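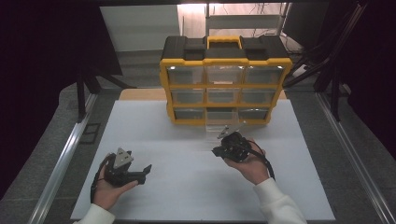

About Telline

Telline sells boxes with drawers in them. We have been doing it long enough to have opinions on the matter, and some of those opinions have found their way onto this page. Sorry in advance.

The firm was started by Hendrik Van Loon and Ludmila Vrabec, who met while clearing out the stockroom at De Smet, an ironmonger's that was closing down. There were 420 jam jars of screws on the shelves, most of them labelled "misc". Hendrik wanted to keep the jars. Ludmila wanted to keep her sanity. They bought a batch of drawer cabinets with the money from the till and shop fittings, sorted the lot, and sold the cabinets on to people who came in to look.

What we sell

Small parts storage, mostly. The nine-drawer organiser with the yellow frame and the carrying handle is the one people tend to start with. Three rows of three clear drawers is enough for a beginner's screws, a beader's beads or the bits left over from flat-pack furniture, which you will keep for ever and never use. The clear fronts let you see what you've got before you go out and buy it again.

We also stock larger cabinets, loose dividers, spare drawers and labels. The labels come 118 to a sheet, a number Leandro Ojeda in purchasing has been asked to explain and declines to.

Who we are

There are 10 of us. Leandro buys things. Lieven Vanhove packs orders and answers the phone, sometimes in that order. Bart Wuyts looks after repairs and spares, and if you have lost one drawer from a set he will try to match it, though he may ask how you managed it. Ludmila does the accounts. Hendrik still has a jar of screws on his desk — we don't talk about it.

Where to find us

The shop is in the old Hollier building, through the yard and up the steps. Bring whatever you want to store if you're unsure about drawer sizes. A handful in a sandwich bag will do. One customer brought 37 kinds of fishing hook loose in a coat pocket, and we would ask you not to do that.

We close for stocktaking in October. Orders sent during that week go out when Lieven has found the tape.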